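Burkano 밝은색 작업 상판, 제가 직접 쓰면서 파는 물건입니다

3월 | 글 Isla Baird
읽는 시간 4분
인쇄하기 | 이메일로 보내기

드디어 Burkano 상판이 다시 들어왔어요! 지난번 물량이 생각보다 빨리 빠지는 바람에 문의만 잔뜩 받고 죄송했는데, 이번에는 창고 한쪽을 아예 비워 두고 넉넉하게 받았습니다. 색은 여전히 옅은 색 한 가지예요. 진한 색도 내 달라는 분들이 계셔서 만드는 쪽에 여쭤 봤더니 당분간 계획이 없다고 하네요. (저는 솔직히 이 색이 제일 좋아서 별로 아쉽지 않았습니다.)

규격부터 적을게요. 두께 15mm, 가로 876mm, 세로 500mm입니다. 가로 치수가 애매하다는 말을 정말 많이 듣는데, Trademik 프레임에 얹으면 양쪽이 딱 맞게 떨어지도록 잡은 크기예요. 다른 회사 다리를 쓰실 분은 고정 구멍 간격을 꼭 먼저 재 보세요. 뒷면 구멍은 200mm 간격으로 뚫려 있고, 나사는 상자 안에 봉지로 들어 있습니다. 긴 나사를 쓰면 앞면까지 뚫고 나오니까 들어 있는 걸 그대로 쓰시고요. 네, 제가 한 번 해 봤습니다. 그 판은 지금 창고 선반이 됐어요.
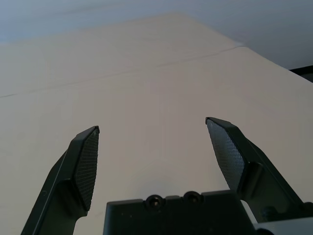 상판을 고를 때 저는 무늬보다 바탕색을 먼저 봅니다. 예전에는 나뭇결이 진한 책상을 썼는데 검은 나사 하나 떨어뜨리면 바닥부터 뒤졌거든요. 색이 옅고 평평한 면 위에서는 거의 검정에 가까운 진녹색도 윤곽이 바로 잡히고, 촘촘한 격자무늬 같은 잔결까지 눈에 잘 들어와요. 안경을 벗고 작업하는 시간이 긴 저한테는 이 차이가 꽤 컸습니다. 밝은 색이라 때 타지 않느냐고들 물으시는데, 타긴 탑니다! 대신 때가 금방 보이니까 금방 닦게 되더라고요.

닦는 건 물걸레면 됩니다. 저는 저녁에 작업이 끝나면 먼지를 털고, 꼭 짠 걸레로 한 번, 마른 천으로 또 한 번 훑어요. 연필 자국은 보통 지우개로 지워지고, 유성펜은 알코올을 천에 조금 묻혀서 문지르면 많이 옅어집니다. 다만 완전히 없어진다고는 못 하겠어요. 왼쪽 구석에 제가 남긴 파란 점은 반년째 그대로 있습니다. 거친 수세미는 쓰지 마세요. 광이 죽은 자리가 생기면 비스듬히 볼 때마다 신경 쓰입니다.

뜨거운 건 받침을 깔고 올려 주세요. 인두나 글루건은 거치대를 따로 두시는 게 좋고, 칼질할 때는 커팅 매트가 필요해요. 칼자국은 밝은 면일수록 그 틈에 먼지가 끼면서 점점 진해지더라고요. 저희가 파는 Clerkari 매트는 이 상판의 절반 조금 안 되는 크기라 한쪽에 깔아 두고 나머지는 그냥 쓰기 좋습니다. 매트는 별도 구매예요.

조립은 혼자서도 되는데, 뒤집을 때만 누가 잡아 주면 편해요. 담요를 펴고 상판을 엎어 놓은 다음 프레임을 얹고, 나사는 네 귀퉁이부터 헐겁게 끼웠다가 마지막에 한꺼번에 조여 주세요. 처음부터 하나를 꽉 조이면 나머지 구멍이 안 맞습니다. 창고에서 저와 같이 포장하는 Skarphéðinn Stougaard는 전동 드라이버로 순식간에 끝내던데, 저는 손 드라이버 쪽을 권해요. 힘 조절이 훨씬 쉽거든요.

아쉬운 점도 적어 둘게요. 모서리가 꽤 각져 있어서 팔뚝을 오래 대고 있으면 자국이 남습니다. 앞쪽만이라도 둥글게 깎아 달라고 계속 조르는 중이에요. 그리고 Lennox 집게형 조명을 물리실 분은 집게 안쪽에 얇은 펠트를 한 장 대 주세요. 그냥 물렸더니 눌린 자국이 생겼습니다. 펠트 조각은 주문하실 때 메모에 '펠트'라고 써 주시면 같이 넣어 드려요.

구성품: 상판 한 장, 고정 나사 한 봉지, 조립 안내지
별도 구매: Trademik 프레임, Clerkari 커팅 매트

배송은 판 네 귀퉁이에 보호대를 대고 상자에 넣어 나갑니다. 받으시면 모서리부터 봐 주시고, 찍힌 데가 있으면 조립하기 전에 사진을 보내 주세요. 바로 바꿔 드릴게요. 오후 2시 전에 들어온 주문은 당일에 나가고, 프레임과 함께 주문하시면 상자가 두 개로 나뉘어서 따로 도착할 수도 있습니다.

인쇄하기 | 이메일로 보내기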